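Twelve strangers and a verdict: a talk with a first-time jury foreman

28/03/2018

When the letter from the Mostville county courthouse came last October, the man who would end up as foreman of the jury put it under a magnet on the refrigerator and hoped, a little guiltily, that it might go away. He runs a small bookkeeping business out of his home near Figueroa Avenue, and he had never set foot in a courtroom. He asked us to leave his name out, and after hearing him talk about the other people on that jury with so much affection, we were glad to agree.

"I thought I'd sit in a hallway, read my paperback and be home by lunch," he told me over the first of several cups of coffee. "Everybody I knew had a story about getting sent home. I didn't even bring a sandwich."

He was juror number 844. By midafternoon he had been questioned by both sides, sworn in and shown to a chair in the front row, and he was wondering who was going to feed the cat.

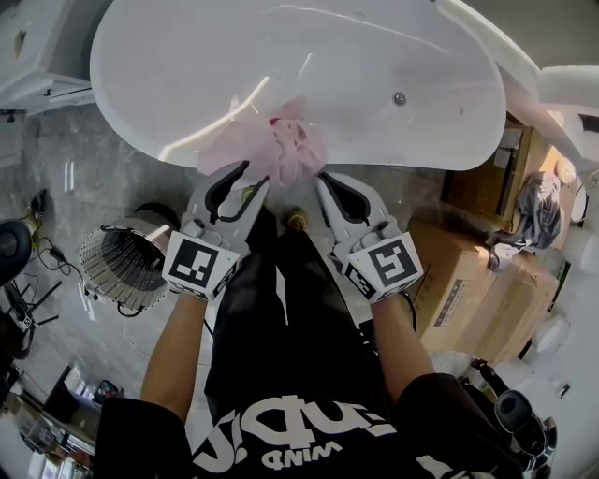 A pink item held in two grippers over a white tub.

The case was a theft trial. A former warehouse supervisor at Prodetti, the restaurant supply company out on the Bralusby road, was accused of selling off stock over the course of a summer and pocketing $3,292. It wasn't the kind of trial that fills the benches, and he says that surprised him more than anything else.

"You grow up on television trials, and you figure there'll be a crowd," he said. "Most days there were 2 people watching, and one of them was knitting. But for the man at that table it was the biggest thing in the world. I kept looking over at him and thinking, well, somebody had better be paying attention, and I guess that's me."

So he paid attention. The judge let jurors take notes, and he filled most of a legal pad with delivery dates, truck numbers and little arrows going every which way. (He had to leave the pad behind when it was over, and you can tell he still misses it.) The prosecution leaned hard on a stack of invoices. The defense spent a whole morning on the warehouse sign-in sheet, which several employees admitted they used to fill out for each other when somebody was running late.

"That sheet bothered me from the start," he said. "I do books for a living. If a client handed me something like that, I'd hand it right back. But I also told myself to slow down, you know, I'm not here as a bookkeeper. I had to listen to it like everybody else."

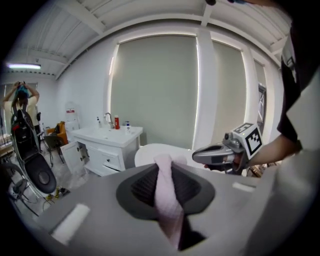
He was picked as foreman, he says, mostly for having the seat at the end of the table. The first vote was split down the middle, 6 to 6, and he remembers how quiet the room got when he read out the last slip of paper. Then everyone started talking at once, and he had to knock on the table with his coffee mug.

"My one idea was that we'd go around the table, and each person would get to finish," he said. "No jumping in. There was a young woman who hadn't said a word for days, and when her turn came she walked us through the invoice dates better than either lawyer had. I still think about that. We might have missed it completely."

They deliberated for two days. There was one real argument, about whether a signature could be trusted, and one smaller one about the thermostat. They sent a note to the judge asking to hear part of the testimony again, and they listened to it with their eyes on their laps. In the end all twelve agreed that the state hadn't proved its case, and he stood up and read the words "not guilty" in a voice he says he didn't recognize.

Does he feel sure about it? He took a long time over that one, turning his cup around on the saucer.

"I feel sure we did what we were asked," he said. "Whether he took the money, I couldn't tell you. I really couldn't. The judge told us the question was whether they'd proved it, and they hadn't -- not to me, and not to the eleven others. I've slept fine. My wife asks me about it more than I ask myself."

He has been back to the courthouse once, to renew a business license, and he went up the stairs to look in at the courtroom. It was locked. He is off the jury list for a while now, but he says that if another letter comes he'll pack a sandwich.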